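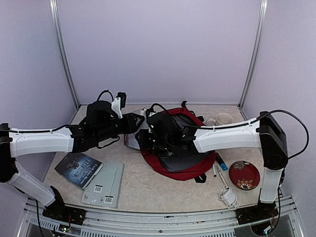 Who is the Varma budget planner for?
It is made for people who pay more than one debt every month and want to see all the payments in one place.

Products > Paper Planners > Varma Budget Planner

The Varma is a printed planner from Famum with 209 pages. Each debt gets its own sheet, where you write the lender, the interest rate, the payment day and the amount that is still open. At the back there are 33 sheets for savings goals.

The paper is thick enough for a normal pen. The planner has no dates printed, so you may start in August or in any other month.

Shops can order boxes of 50 from our Nallbridge office. Please write to Yamuna Shenoy and allow 2 weeks for delivery.

Print this page | E-mail this page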